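How to Roast a Tray of Vegetables (and Have Every Piece Done at the Same Time)

Posted 18 August 2020 in Everyday Cooking

My mum roasted vegetables every Sunday of my childhood and they were always a bit of a lottery. The potatoes were wonderful, the pumpkin had gone to mush, the carrots could have been used to hold a door open, and the eggplant, on the rare occasion she bought one, had turned into something grey and squeaky that my brother hid under his lamb. I carried on in exactly the same way for years after I left home, because I thought that was simply what roast vegetables were like.

Then I spent a winter cooking the staff lunch at a garden centre called Clasance (long closed now, sadly, it had the best camellias on the coast) where I had one oven, two big trays and a crowd of hungry people who'd been hauling potting mix since seven. You learn quickly in that situation. What follows is pretty much the method I worked out there, with a few changes I've made at home since. It's long, I know. Put the kettle on.

What you'll need

A large, heavy, shallow tray. Mine is an old Morkia one that weighs as much as a toddler and has never once buckled in the heat. A deep roasting tin will do at a pinch, but the high sides hold the steam in and you'll get softer edges.

A sharp knife and a board that doesn't slide about. Put a damp cloth under it if it does.

Olive oil, salt, pepper, and whatever herbs you've got in the garden. Rosemary and thyme can take the heat. Basil and parsley can't, so save those for the end.

A clean tea towel for drying things.

Vegetables, obviously! For a family tray I use two carrots, a medium eggplant, a red onion, a good wedge of pumpkin, a capsicum and a few potatoes. In autumn I'll add a firm pear, which I'll come back to further down.

Step one: get the oven properly hot

Set it to 200 degrees, fan off, or a bit lower if yours is fan-forced. Then leave it alone for longer than you think. The little light on my oven goes out long before the thing is really up to temperature, and I've never used an oven where I trusted the light. If you cook a lot, a cheap oven thermometer is money well spent. When I first put one in mine I found it ran cool by enough to explain a whole decade of pale potatoes.

Put the empty tray in while the oven heats. Vegetables that land on hot metal start browning straight away, and they're much less likely to stick.

Step two: cut for the oven, and forget about looks

I used to cut everything the same size, which seems sensible until you think about what's in each vegetable. A carrot is dense and slow. An eggplant is a sponge full of air and water. If they're cut to the same size and go in together, one of them is going to disappoint you.

Carrots: cut them into chunks, as near to cubes as a carrot will allow. Start at the thick end and make the pieces a little longer as you work down towards the tip, so there's a similar amount of carrot in each one. Long thin batons look pretty but the ends burn before the middles are soft.

Eggplant: cut it lengthways and then into thick wedges, keeping the skin on. The skin holds each piece together. Thin rounds are fine for the barbecue but in the oven they dry out and go leathery. Be generous here, because an eggplant wedge shrinks a remarkable amount and you'll wonder where it all went.

Potatoes: a bit bigger than the carrots, with as many flat sides as you can manage. Flat sides brown.

Pumpkin: big pieces, skin on if it's the thin-skinned kind. It cooks faster than you'd expect, and large pieces keep their shape.

Onion: quarters, with the root left on so they don't fall into ribbons.

Capsicum: wide strips, and these go in late.

Step three: to salt the eggplant or not

People have strong feelings on this one. The old advice was to salt your eggplant, leave it in a colander and rinse it, to draw out the bitterness. The ones I buy these days are rarely bitter, and I don't bother if I'm in a hurry. I do think salting makes for a creamier middle, though, and it stops the wedges drinking quite so much oil. If you've got the time, sprinkle the pieces with salt, go and do something else for half an hour, and then pat them dry very well with the tea towel. I don't rinse. Just go easy on the salt later on.

Step four: dry, then oil

Everything should be dry before the oil goes on. Water on the outside of a vegetable has to boil away before any browning can happen, and while it's boiling away it's steaming the neighbours. After you've washed and cut, tip the lot onto a tea towel and give it a good rub.

Use a big bowl for the oiling and use your hands. Do the carrots, potatoes and pumpkin together, then do the eggplant by itself, quickly, because it'll soak up every drop you offer it and then pretend you never gave it any. I brush mine on the cut sides. A friend at Clasance swore by mixing a spoon of yoghurt into the oil for the eggplant, and it's very good, especially with cumin.

Step five: stagger the tray

This is the heart of the whole business, so if you've been skimming, slow down a moment.

First in are the carrots and potatoes. Spread them out on the hot tray, flat sides down, with a bit of room between them. Give them 15 minutes on their own.

Next come the eggplant, pumpkin and onion. Pull the tray out, shut the oven door so you don't lose the heat, turn the carrots and potatoes with a thin metal spatula and tuck the new pieces into the gaps. Eggplant goes in cut side down. Back in for another 20 minutes.

Last are the capsicum and anything delicate. Turn what needs turning, add them around the edges, and give it all a final 15 minutes or so, keeping an eye on it.

If you find there are no gaps to tuck things into, you need a second tray. I can't say this strongly enough! A crowded tray is the single biggest reason for soggy vegetables, and I still catch myself doing it at Christmas when I'm trying to save on washing up. With two trays, swap their shelves when you do the turning.

Step six: the pear

I promised I'd come back to this. A firm pear, one of the plain brownish-beige sort with a slightly rough skin, is a lovely thing among roast vegetables. Cut it into quarters, take out the core, leave the skin on and add it with the eggplant. The edges catch and go toffee-ish, and it does for the vegetables what apple sauce does for pork. It must be firm. A ripe pear will collapse and you'll be scraping it off the tray with a fork (eat that one over the sink instead, it deserves it). Windfalls are perfectly good if you cut around the bruises.

Step seven: testing and finishing

Test each kind of vegetable separately. A carrot is done when the point of a knife goes in with a little resistance. Eggplant should have no resistance at all and should look slightly collapsed; if there's any squeak when you bite it, it needs longer, and there's really no such thing as eggplant that's a touch underdone. If one vegetable is ready before the others, lift it out onto a plate and let the rest carry on.

Once it's all done, add something sharp while it's hot. A squeeze of lemon or a splash of red wine vinegar will wake the whole tray up. Then the soft herbs, and more salt if it wants it.

Leftovers

They'll keep for a few days in the fridge in a covered dish. I don't love them microwaved. Much better to bring them to room temperature and toss them through couscous, or to chop them up roughly and fry them with an egg on top. The eggplant can be mashed with garlic and tahini for a dip. Freezing works if you're planning on soup, and is a mistake if you're planning on anything else.

A few troubles you might run into

Everything's brown but hard in the middle: the oven's too hot or the pieces are too big. Cover the tray loosely with foil and turn the heat down a bit.

Everything's soft but pale: too crowded, too wet, or too low in the oven. Move the tray to the top shelf for the last few minutes.

It all stuck: the tray was cold when you started, or you turned things too early. Vegetables let go when they're ready. Give them another five minutes and try again.

If you've got your own way of doing eggplant, please do leave it below. I read every one, even when it takes me a while to answer. 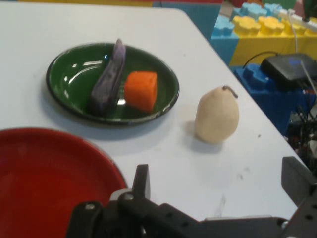 Liam Horgan: I've been putting carrots and eggplant in together for years and blaming the oven, so thank you for this. Tried the staggered way on Sunday and the carrots were soft right through for once. I did skip the salting and my eggplant drank an awful lot of oil, so next time I'll be patient. Would parsnips go in with the first lot or the second? Mine are usually quite skinny by the end of the season and I don't want to cremate them.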